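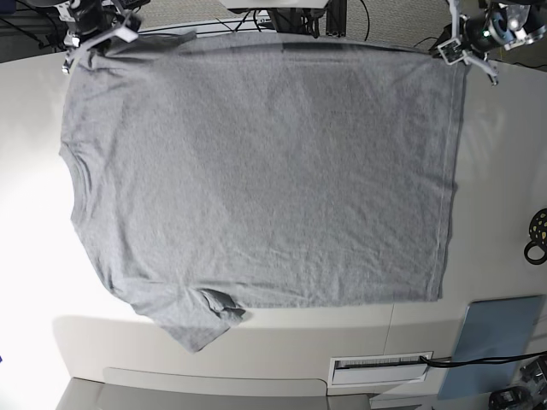 Shirt folding moves to the second bench

The folding work at Bornberg changed benches in September, and the people doing the demonstrations have asked for a short account of where things stand, mostly so that the rest of us stop asking them at lunch. Walid Zoubi and Antigoni Xenos supplied the details.

The task is the one described in the spring: two arms, one piece of clothing, and a person driving both arms by hand from the leader station. The operator holds a pair of handles, moves them the way the arms should move, and squeezes to close the grippers. Everything the arms do during that time is recorded along with the camera views, and the recordings are used to train the policy that will later try the same fold without anyone at the handles. One fold from start to finish is one episode. The target for this garment set is 1,000 episodes.

Progress on the set was slow until the group settled on a single way of folding. For the first 100 episodes each operator folded as they would at home. Walid starts with the sleeves. Antigoni folds the body in half first and deals with the sleeves afterward. Natanael Paiva did something with the hem that neither of the others could copy. All of these gave an acceptable shirt at the end, but the policy trained on the mixture kept stopping partway with both grippers over the cloth, opening and closing. Those episodes have been kept in a separate folder and are not used in the current training runs.

There is now a written procedure, which Farah Lumbantobing put together over two afternoons. It is one page and is taped up next to the leader station. In short:

Grip the two corners of the near-finished edge before lifting anything. Both grippers should be closed before either arm moves away from the table.

Pull the edge until the slack is out, then stop. Pulling further drags the whole garment and the episode has to be thrown out.

Bring the edge over in one movement with both arms at the same speed. If one arm gets ahead, slow down and let the other catch up while still holding.

Lay the cloth down before opening the grippers. Open them one after the other, right arm first.

Do not go back to fix a wrinkle unless it would be wider than a gripper finger.

The fourth point is the one new operators have trouble with. When you fold by hand you let go early and the cloth drops into place. The arms are slower, and the cloth slides back if it is let go in the air. Antigoni suggests counting to 2 after the cloth touches the table, and the recordings made that way have been noticeably cleaner.

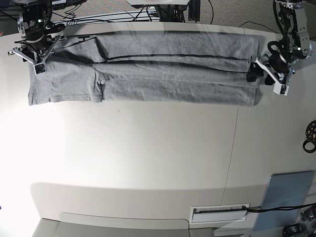
Long narrow folds have turned out harder to teach than square ones. Once a garment has been doubled over lengthwise, the two grippers are far apart and the operator has to watch both ends at once. Most people look at the hand they write with and forget the other. Walid's advice is to look at the middle of the cloth and steer by whether the crease stays straight. He also asks that operators practice for a full session with recording switched off before adding anything to the set.

Cuffs are the other weak point. The fabric is thicker there and tends to gather between the fingers, and a gripper that has closed on a bunched cuff does not always release it cleanly. For now the instruction is to open fully, wait, and back away along the line of the arm. Twisting to shake the cloth free works for a person at the handles but the policy copies the twist even when there is nothing to shake off. Natanael Lacerda is looking at a different finger shape with the shop at Usham. The parts are expected before the end of the month, and both shapes will be tried on the same shirts.

We also had a question from the Brotbridge group about why the garments in this set are so plain. Gray on a white table was chosen to begin with so that the outline would be easy to find and the group could concentrate on the motions. Darker and patterned clothes come after that, then a colored tabletop. Brotbridge has offered a box of striped shirts and we have said yes.

A few practical notes for anyone booked at the bench:

Sessions are capped at 3 hours per person per day, with a break in the middle. The later episodes in the long sessions from the spring were visibly worse, and more of them were thrown out in review.

Reset the garment yourself between episodes. Pick it up, shake it once and lay it down again. Try not to place it in the same spot every time, as the early recordings had the collar pointing the same way in nearly all of them.

Mark a failed episode as failed and move on. Several people have been deleting theirs. Farah would like to have them, with a word or two in the notes field about what went wrong - "slipped left" is enough.

Check the cables behind the table before you start. One was pulled loose last week and half a morning's recordings have no wrist view.

The bench is free on Wednesday from 2 until closing and there are still open slots for new operators. No experience is needed, and practice on the handles takes up most of the first visit. Put your name on the sheet by the door or write to Antigoni.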